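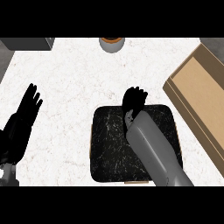

Looking after a marble worktop

Marble is softer than granite and it reacts with acid. Most of the damage people ask about comes from lemon juice, vinegar, wine or the wrong cleaning spray, and most of it can be avoided with a cloth kept near the sink.

Everyday cleaning

Use warm water with a few drops of washing-up liquid. Wring the cloth out well, wipe the whole surface, then go over it again with plain water and dry it with a clean tea towel. Water left standing leaves rings, especially in hard water areas like Clustdale, where the kettle needs descaling every few weeks.

Do not use vinegar, bathroom limescale remover, cream cleaner or the rough side of a washing-up sponge. Check the label on anything sold as "natural", as many of these contain citric acid.

Stains and etch marks

These are two different problems. A stain is darker than the stone and has soaked in. An etch mark is a dull patch where acid has eaten the polish, and no amount of cleaning will bring the shine back.

For an oil stain, mix bicarbonate of soda with a little water until it is as thick as peanut butter. Spread it over the mark, going a little past the edges, and cover with cling film taped down at the sides. Leave overnight. Take off the film, let the paste dry completely, then lift it with a plastic scraper and rinse. Old stains may need 4 or 5 goes.

Tea and coffee sometimes respond to the same paste made with hydrogen peroxide from the chemist in place of water. Try it on a hidden bit first, and don't use it on black or dark marble, which it can lighten.

Small etch marks can be rubbed out with marble polishing powder and a damp felt pad. Large ones are a job for a stone restorer. Győző Pintér, who repolished the worktop in our old kitchen at Irnance, charged 300 for the full length and was finished by four in the afternoon.

Sealing

Put a teaspoon of water on the stone and leave it for fifteen minutes. If the spot has gone dark, the worktop wants sealing. Ours gets done every November, before the Christmas baking.

Clean the surface and leave it a full day to dry. Wipe the sealer on with a lint-free cloth, wait as long as the tin says, and buff off every trace. Sealer that dries on top goes cloudy and is a nuisance to shift. Sealing slows stains down – it does nothing against acid.

Boards and pans

Chop on wood or plastic. A marble board is good for pastry and cheese but blunts knives quickly, and it should have felt pads or a damp cloth under it so that it doesn't scratch the worktop. Wash it by hand and stand it on edge to dry.

Hot pans go on a trivet. Marble will take a fair amount of heat, but a sudden change can crack it near a joint or a sink cut-out.

Jars and bottles

Oil bottles leave rings. Stand them on a saucer or a small tray, and wipe the bottoms of storage jars when you wipe the worktop. Metal tins can rust where they sit, and rust is the hardest stain of all to get out of pale stone.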